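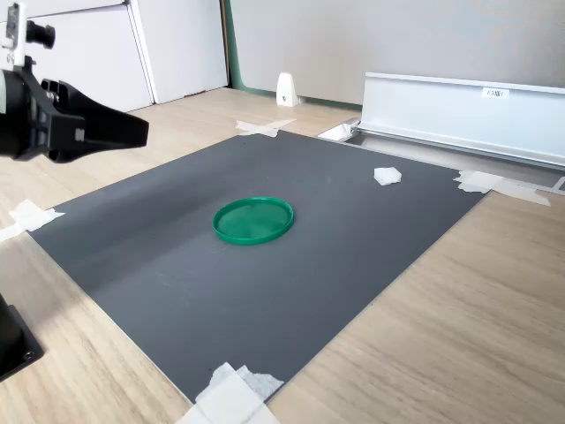 Chapter 7

Setting Up and Looking After a Tabletop Gripper Cell

Vira Boiko

Chapter 6 dealt with the arm as a set of joints. This chapter stays with a single bench cell and follows it through setup, daily checks and small repairs. The cell has one arm, one parallel gripper and one work mat, and the task it runs in most of the exercises is called Omum: a small, light block is picked up from the mat and placed in a shallow lid. The task is easy to describe. It is also sensitive to nearly every setup fault a beginner is likely to make, so it makes a good check on your work.

Before reading on, you should be able to jog an arm by hand control, save a taught point, and bring the arm to a safe stop. If any of these is unfamiliar, go back to Section 6.4.

7.1 The work surface

Start with the mat. The controller has no knowledge of the table. It knows a set of taught points, and those points are only as good as the surface they were taught on. If the mat slides by the width of a fingertip, every point on it is wrong by the same amount.

Tape the mat down at all four corners. Press each strip onto the mat first and then out over the table, so that the pull is outward. When a corner begins to lift, peel off all the old tape there before putting down new. Layers built up on top of each other leave a ridge, and a low-flying finger can catch on it.

Light scuffs on the mat do no harm. A cut or a curled edge does, and the mat should be replaced. After a replacement, teach all points again, even if the new mat seems to lie exactly where the old one did.

7.2 The gripper fingers

The fingers are the parts you will handle most often. With the arm stopped and power to the gripper off, check these points in order:

Finger screws. Tighten by hand with the short key, never with a powered driver.
Fingertips. Look for chips, burrs and built-up tape glue.
Alignment. Close the fingers slowly on a strip of paper. Both tips should touch it at the same moment.
Cable. Move the wrist through its full range and watch the loop. It should never pull tight, and it should never hang low enough to touch the work.

Glue on the tips is a common cause of failed releases. The gripper opens, but the block stays stuck to one finger and is carried off. Wipe the tips with a dry cloth. Use cleaning fluid only if the dry cloth fails, and let the tips dry fully before running the cell.

7.3 Teaching the lid position

The lid is a harder target than the bare mat. It has a rim, and the fingers must go down inside that rim without touching it. Teach the position in two steps – first a point well above the lid, then the release point straight below it. Keep the speed at 12 percent or lower for the second step.

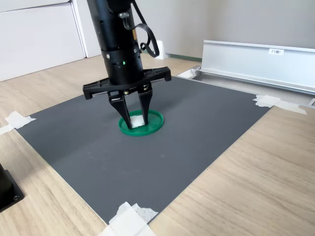 Figure 7.1 Gripper fingers lowered into the lid, with the block between the tips.

Look at the fingers from at least two sides before you save the release point. From one side alone, a finger that is nearly on the rim can seem to have plenty of room. Then raise the arm, lower it again from the saved point above, and check once more.

Soft blocks need extra care. They give under the fingers, so the gripper may close further than expected and report that it is holding nothing. Lower the closing force and set the grip width by trial.

7.4 The test run

Once the points are saved, run 40 cycles without changing anything. Write each failure in the cell log with the cycle number and what went wrong. The course cell, Kesero, had this entry last spring:

28th August. Mat replaced, points not retaught. 18 misses, all on the same side. Retaught, ran again, no misses.

(The log was kept at our southern site, where August falls just before spring.) Misses that fall on one side point to the mat or the taught points. Misses in all directions suggest loose finger screws, and you should return to Section 7.2.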